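Brurnlow Cell: Progress Report to the Fidum Fund
July 2019

Work since the last report has gone into the gripper on the first arm and into a regular maintenance routine for the whole cell. The second arm needed no repairs and stayed on its existing settings.

The gripper had begun to close unevenly. We took it off, cleaned the finger joints, and replaced two worn pins with parts ordered from Zikosow. One finger mount was also slightly bent and was swapped for the spare. After refitting, we set the open position again and repeated the zero check on every joint. The job took 7 working days, most of it waiting for the pins.

We then went back to the basket and cube task that Akinola wrote for acceptance testing. Each setup check is 10 short moves at low speed, with the fingers open on the approach. A full test is 200 cycles, and we ran two, for 400 in all. The first was stopped once for a loose cable clamp — now replaced with a screwed one — and restarted from the beginning.

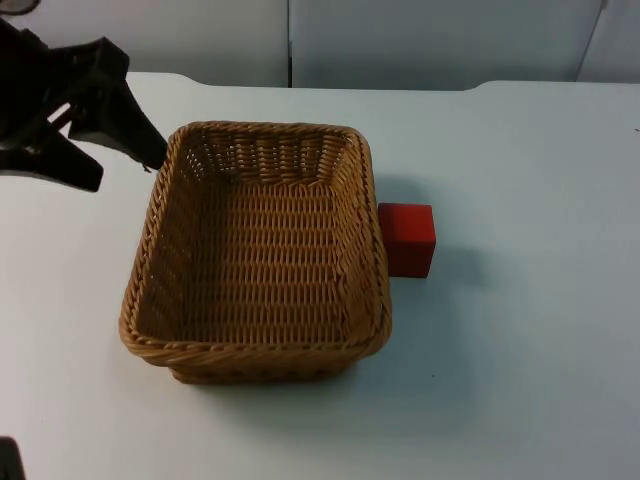 Does the gripper need to be recalibrated every time it is taken off? A short zero check is enough if the mounting plate stays on the arm, but a full calibration is needed whenever the plate itself is removed.

The written routine now covers wiping down the fingers, checking the mounting screws, and looking over the cables at the wrist. It is done before the first run of the day and takes almost 10 minutes. Results go in the cell log, along with any part changed.

Spending on parts is within the approved budget. The one open item is a second spare finger mount, which Zikosow has quoted but not shipped. We plan to service the other arm in November and will report the results with the next parts list.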